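Living room bench, notebook 7
15/02/2025

Picking up the tidy-the-coffee-table chore again. The question from the Kavov planning call was whether the arm could do this in a real apartment yet or only on our setup. My answer going in was "only on our setup, and not every time." Writing down what I have before it gets tidied up into slides.

Task as we run it now: trash goes in the bin, remote and game controller stay on the table, magazines get squared up. Bottle counts as trash for this round. We went back and forth on that one. In a home a bottle might be half full and somebody wants it. For now the label in the task sheet says trash, so trash it is.

Ran 20 resets on tissue only, same start pose for the arm, tissue crumpled by hand and dropped wherever. Policy is the Breltora checkpoint from earlier in February, no changes. Got 7 clean misses. Most of those were the fingers closing too high and coming up with nothing. A couple pinched a corner and lost it on the way over. I lowered the approach height a little after that and it helped, but then the fingertips started to scrape the tabletop, so I backed off again. Need a softer tip or some give in the wrist. Force threshold is still whatever Arkow shipped in the config. Ask for the real number.
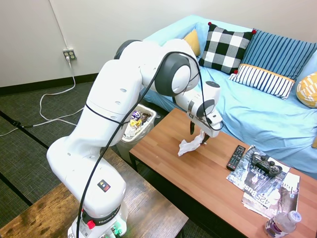

Flat tissue is much worse than crumpled. If it is lying smooth there is no edge to get hold of and the arm just presses on it. A person drags it toward the edge of the table or bunches it up with the fingertips without thinking. We have no demos of that. Should collect some, maybe an hour's worth, before anyone trains again.

Magazines: did not try seriously. One of them slides as soon as it is touched and takes whatever is on top with it. Squaring the stack with the controller sitting on it is a two-step job and the policy treats it as one. Splitting it in the task sheet.

Time. Each tissue pick to bin takes roughly 6 times what it takes me, and I was not hurrying. Fine for a chore that runs while people are out. Not fine for the Nutsugah demo, where they will be standing there watching it.

So, can it clear a coffee table? Single light items, crumpled, nothing stacked, someone nearby to reset it: mostly. Anything else, no.

To do
- recheck table height against the calibration file, it may have been bumped
- tip pads, try the thicker ones
- flat tissue demos
- bottle, lying down and standing up, separate sets
- empty the bin between sets, overflow will mess up the drop count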